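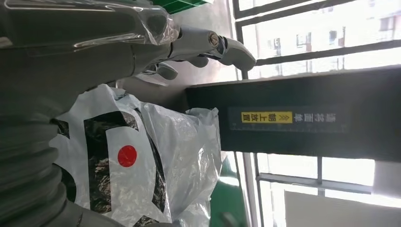 Arm cell house rules: your questions, my answers

I'm Carmela Leone and I look after the shared arm bench at Skurari. I get the same questions over and over (mostly on Tuesdays, when the new people start), so I finally typed them up. Last changed 2023-06-13.

Do I really have to book?
Yes, please! Slots are 60 minutes. If you're 20 minutes late and haven't messaged me, the slot goes to the next person on the list.

Can I leave plastic wrap on the arm?
On the forearm casing, fine, as long as it's snug and stays clear of the joints. Before you power up, move every joint slowly through its range and watch the wrap. If it bunches near the wrist and starts creeping toward the fingers, stop and trim it. Never tape over a label or a vent.

What about shopping bags? They're so floppy.
I love them for grasp tests, and thin crinkly ones teach you a lot. Empty bags only, though, unless Samira Hourani has signed off on what's inside. And check where the hose is before each run, because handles love to snag on it.

How fast can I go?
Slow mode for your first 6 runs with any new object. After that, ask Dae-han or me and we'll watch one with you. He's stricter than I am, fair warning.

Do handling labels on boxes and panels count if it's only a test?
They count. If it says this side up, it stays this side up. Can't read the language? Ask before you move it. Dae-han keeps a sheet of the common ones in the Mikton binder.

Are the blinds my problem?
If you're using the cameras, yep. Strong daylight washes things out, so write down how you had the blinds set. I've thrown away a whole morning over that one.

Can I reach in while it's paused?
No. Paused is still powered. Hit the stop, wait for the light to change, then reach in. I don't care how small the thing you dropped is.

Something went wrong. Who do I tell?
Me, extension 1371, the same day, even if nothing broke. Nobody gets in trouble for a near miss. Ornella Gatti covers for me when I'm out, and she has the spare key to the fuse cabinet.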